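Home | Set-up | Recording | Training | Troubleshooting | Back to contents

4. Laying out the switch table

I wrote this section after our second round of tests in February, when Kauko Väisänen tried to repeat my results from the old notes and couldn't. Fair enough - the old notes said "put the parts in the blue tray" and left it at that! So please follow these steps even if you've set up the Pratetix table before.

4.1 Before you power up

1. Put the blue plastic tray on the left and the steel tray on the right, and leave the middle of the table clear. The scuffs on the white top are fine, so don't scrub them. We tried masking them out of the training pictures and the policy did no better.

2. Run each arm's cables back over the joints and check they have enough slack for a full reach. Do this by hand with the motors off.

CAUTION: Keep your hands out of both trays once the arms are live. The left arm can sweep right across the blue one.

3. Bring the arms up one at a time, left first, and wait for each to settle before you touch anything else.

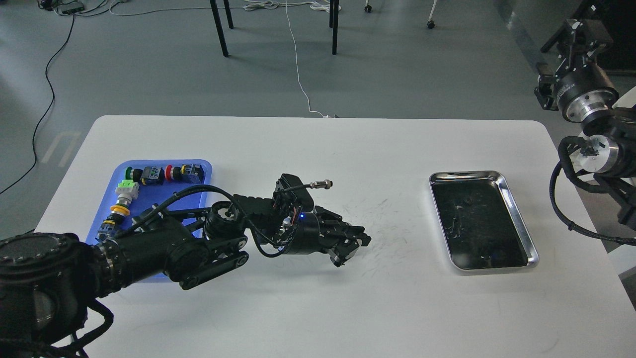
4.2 Placing the parts

4. Lay the switches along the top and left inner edges of the blue tray, so they make an L. I used to scatter them, and the grasp scores jumped about so much that I couldn't compare one run with the next. With the L, the only thing I change between runs is which part I ask for.

5. Put the small black ring away from the row, on its own. It's the hardest thing in the set to pick up, and we score it separately.

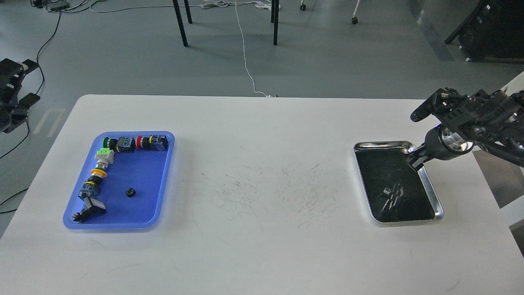

Fig. 4-2. Blue tray with the switches in an L and the small ring apart from them.

NOTE: Lying a part on its side is allowed, but write it down. Edeltraud Rüegg went back through 47 of our failed grasps and found that the log hardly ever said which way up the part was, which made the whole lot nearly useless to her (sorry, Edeltraud).

4.3 Recording a run

6. Load the Gramico task file and pick the arm you want to lead. Both arms stay powered, whichever one is doing the work.

7. Record 14 runs per layout. I know it's tempting to stop sooner when it's going well - please don't, the early ones always flatter us.
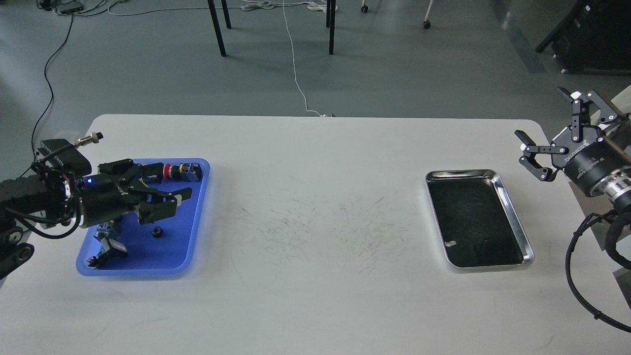 Fig. 4-3. Left gripper over the blue tray, right gripper on the steel tray side.

8. If a gripper stalls, pause the run and mark it as failed. Don't nudge the part to help it along. I did that in the first set and had to throw out the lot.

9. Between runs, send the arms back to their rest poses and check the L against your layout sheet.
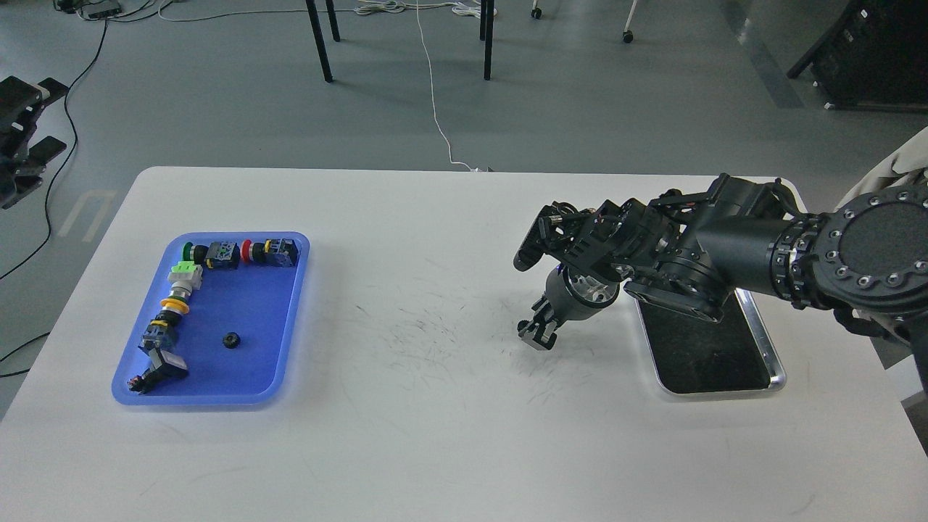

Fig. 4-4. Right gripper held low beside the dark plate in the metal tray.

10. Save the log under the layout name and copy it to the Zitton drive before you start the next layout. Yavuz Yaman has the password if yours has lapsed.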